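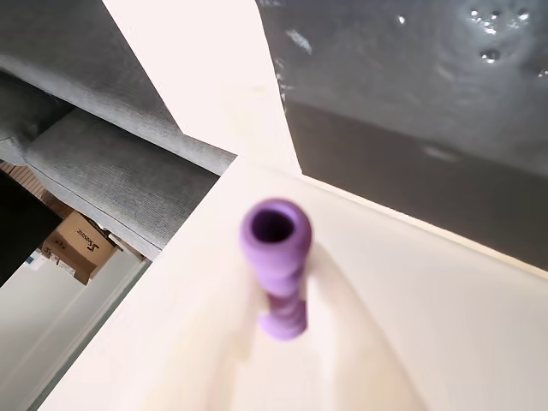 Lohnt es sich, einen kaputten Regenschirm reparieren zu lassen?

In den meisten Fällen lohnt es sich, sofern der Stock gerade ist und der Bezug keinen größeren Riss hat. Eine gebrochene Schiene oder eine abgerissene Spitze lässt sich in der Regel ersetzen, bei automatischen Taschenschirmen hängt es vom Mechanismus ab.

Start Werkstatt Sortiment Presse Kontakt

13.3.18 | Isabelle Carrier, Pressestelle Schirmhaus Dronetti

Schirmhaus Dronetti eröffnet Reparaturtheke in der Bahnhofspassage Olledach

Olledach. Das Schirmhaus Dronetti nimmt ab sofort auch in der Bahnhofspassage beschädigte Regenschirme zur Reparatur an. Die neue Theke liegt zwischen dem Zeitungsladen und der Treppe zu Gleis 2, also genau dort, wo der Olledacher Wind nach Ansicht unserer Kundschaft seinen Hauptwohnsitz hat. Kleinere Schäden werden direkt vor Ort behoben, das dauert etwa 30 Minuten. Alles andere wandert in die Stammwerkstatt in der Färbergasse und kommt nach einigen Tagen zurück, meist pünktlich zum Ende der Regenperiode.

Seit 55 Jahren verkauft und repariert Dronetti Schirme, wobei das Verkaufen lange die Hauptsache war. Das hat sich verschoben. Der Taschenschirm von der Tankstelle kostet heute weniger als ein Mittagessen und hält gelegentlich auch so lange. Wer ihn nach der dritten Böe in den Papierkorb am Rathausplatz steckt, bekommt dort Gesellschaft: Nach stürmischen Tagen ragen aus diesem Papierkorb so viele Schirmgriffe, dass die Stadtverwaltung ihn bereits für eine Installation gehalten haben soll. Bestätigen wollte man uns das nicht.

"Ein Schirm ist eine sehr einfache Maschine, die man sehr schlecht behandelt", sagt Werkstattleiter Melquiades Sandoval. "Die Leute klappen ihn nass zusammen, stopfen ihn in eine Tasche und wundern sich im Herbst über den Geruch." Sandoval hat im vergangenen Jahr 405 Schirme wieder in Gang gebracht. Für einen Teil davon gibt es seit Jahren keine Ersatzteile mehr im Handel, weshalb die Werkstatt ein Lager ausgeschlachteter Gestelle unterhält, dessen Ordnungssystem bislang nur er selbst versteht. Eine schriftliche Fassung ist in Arbeit. Sie ist es schon länger.

Was repariert wird

An der Theke werden Spitzen angenäht, Schienen gerichtet oder getauscht, Schieber gangbar gemacht und lose Griffe neu verklebt. Auch Verschlussbänder gibt es, in Schwarz, Dunkelblau und einem Braun, das niemandem gefällt und trotzdem ständig ausgeht. Neue Bezüge näht die Stammwerkstatt auf Bestellung. Hier sollten Kundinnen und Kunden etwas Geduld mitbringen und sich vorher überlegen, ob es wirklich das Muster mit den Jagdhunden sein muss. Nicht angenommen werden Sonnenschirme mit Betonfuß. Der Hinweis ist leider notwendig.

Eine einfache Reparatur kostet 17 Euro, Material inbegriffen. Ist der Schaden größer, wird vorher ein Preis genannt. Übersteigt dieser den Wert des Schirms, sagen wir das auch, müssen aber einräumen, dass es selten etwas bewirkt. Am Schirm des Großvaters wird mit großer Entschlossenheit festgehalten, vor allem von Leuten, die ihn zuvor zweimal im Bus liegen gelassen haben.

Die Leitung der Theke übernimmt Elvia Ochoa, die bisher in der Färbergasse für das Nähen der Bezüge zuständig war. Der Umzug fiel ihr nach eigener Aussage leicht: In der Passage gibt es eine Heizung. Unterstützt wird sie von Damián Espinoza, der im ersten Ausbildungsjahr ist und an seinem zweiten Arbeitstag einen Automatikschirm mit solcher Wucht öffnete, dass die Deckenlampe seither ebenfalls in Reparatur ist. Er gilt als vielversprechend.

Leihschirm für die Wartezeit

Wer seinen Schirm abgibt, während es regnet, steht vor einem offensichtlichen Problem. Dronetti stellt deshalb in Zusammenarbeit mit der Weberei Sinaga Leihschirme bereit. Sie sind kostenlos, stabil und in einem Senfgelb gehalten, das über Nacht eigens dafür ausgesucht wurde, ihre Rückgabe zu beschleunigen. Bei der Vorgängeraktion mit schwarzen Schirmen war die Rückgabequote eher theoretischer Natur. Die Geschäftsführung hat darüber hinweggesehen, begegnet einzelnen Exemplaren in der Stadt aber bis heute und grüßt freundlich.

Geschäftsführerin Sarahí Bautista rechnet mit lebhaftem Betrieb. "Wir sind vermutlich das einzige Geschäft in der Passage, das sich über den Wetterbericht freut", so Bautista. Fürs Frühjahr sei sie zuversichtlich, im Sommer hoffe man auf Gewitter. Im Juni folgt ein Abendkurs in der Stammwerkstatt, bei dem Teilnehmende lernen, einen Bezug selbst anzunähen. Mitzubringen sind ein defekter Stockschirm und eine gewisse Leidensfähigkeit in den Fingerkuppen. Fingerhüte werden gestellt.

Die Reparaturtheke ist werktags von 8 bis 18 Uhr geöffnet, bei Sturmwarnung auch etwas länger. Eine Terminvereinbarung ist nicht nötig. Abgeholte Schirme bitte erst im Freien aufspannen, der Zeitungsladen nebenan hat ausdrücklich darum gebeten.

Pressekontakt: Isabelle Carrier, Schirmhaus Dronetti, Färbergasse, Olledach. Gesprächstermine mit der Werkstatt sind nach Absprache möglich, an Regentagen bitte vormittags.

Weitere Meldungen

Fundschirme: Dronetti übernimmt Restbestand aus dem Stadtbad
Stockschirm "Sandus" wieder lieferbar, jetzt auch für Linkshänder
Öffnungszeiten der Stammwerkstatt in der Färbergasse
Warum wir keine Schirmhüte führen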